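This site uses cookies to remember your login and to count visits. Accept | Settings

Two-arm unit for kitchen work: what should we put in the budget? 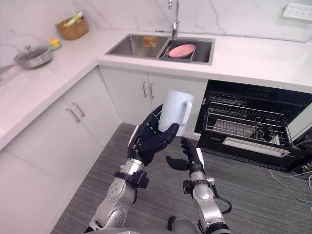

Mug in the left hand, dishwasher open. Photo from the Karndale kitchen.

Posted by lertchai_k, March 9, 2020

Dear all, I am preparing the equipment request for our Sriwong site and I would like your opinion before I send it. The work is clearing of cups and plates into the dishwasher. I must choose between 2 arms with full fingered hands, as in the photo, and one arm with a simple gripper. The supplier Irnine gave me a price for both, and the hands are the biggest line in the offer. Is it reasonable to pay for fingers on both sides?

Regards,
Lertchai Klinhom

pornthip_y wrote:
Which dishes do you have? For mugs with a handle and flat plates I would want fingers on at least one side. We tried a simple gripper on round mugs in December and it held them well enough, but it could not turn them over for the rack. Please also put spare hands in the request. A finger repair took us 4 weeks and the whole unit was waiting.

jirayu.kh wrote:
I don't agree with Pornthip. You can buy a different rack for much less than a hand. Start with one arm and a gripper, write down what it cannot do, and ask for the second arm next year with these notes. My manager approved it this way without any question.

pornthip_y wrote:
Your manager is kinder than mine. When we asked a second time, they said we had planned badly the first time.

chalerm_w wrote:
Nobody has mentioned cables. In the photo there is a loop of cable on the right forearm and more cables on the floor beside the dishwasher. With the door folded down there is not much space to pass, so I would put in money for cable covers and an overhead guide. At our place this was 820 euros, and it was not in the first plan.

lertchai_k wrote:
Thank you, Chalerm, I had zero for this. Does the guide limit the reach of the arm?

chalerm_w wrote:
A little, at the far corners of the counter. Measure to the back of your sink before you order.

jirayu.kh wrote:
And ask Irnine how long the offer is valid. Mine was 90 days and the approval came later than that, so I had to begin again with a new price.

lertchai_k wrote:
I will ask for both versions in writing, with spare fingers as a separate line. I am still more on the side of Pornthip, but I will show the cheaper one also.

Contact the moderators | © Plandero Forum | Back to top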